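Sep 15, 2020

Up too early again. Coffee, no milk, forgot to buy it. Kitchen day. Said I'd do it in June and here we are.

Pulled everything out of the lower cabinets before I could change my mind. Three lids for pots I don't own. A Kuseck gravy boat, chipped, going. The Gikel mixing set, keeping, except the big one with the crack that I glued and then never trusted. Bag by the door for the thrift store on Tsakiris, they close at four so had to move.

Green bowl stays. Went back and forth on it. It's shallow, no good for soup, cereal slides right up to the rim if you carry it and walk at the same time. But I like the color, that washed out mint, and the little rings up the inside. Put it out on the table by itself so it wouldn't end up in the bag by accident.

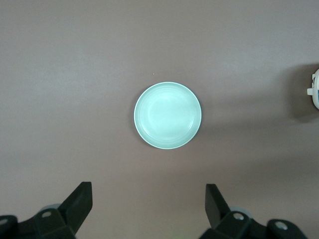 Later

Thrift store done. 511 on the meter parking app or whatever that code is, typed it wrong twice. Got there with ten minutes left. Lady took the gravy boat, didnt even look at the chip.

Shelf paper next. Gitton roll from the hall closet, not enough for the bottom shelf so the bottom shelf gets none. Cut it crooked. Fine. Plates left, glasses right, bowls in the middle where I can reach them without the stool.

Back hurts. Walked roughly 2,000 steps and never left the kitchen except for the one trip. Dinner was eggs. Still have the drawer with the batteries and teh string to do, maybe tomorow. Need milk.

826 views | 3 comments

plumtart
Keep the bowl!! Olives. Or keys by the door.

oldstovepipe
Did you wipe the shelves first? Mine peeled up in a month

hallie_b
I have the battery drawer too. Closed it and walked away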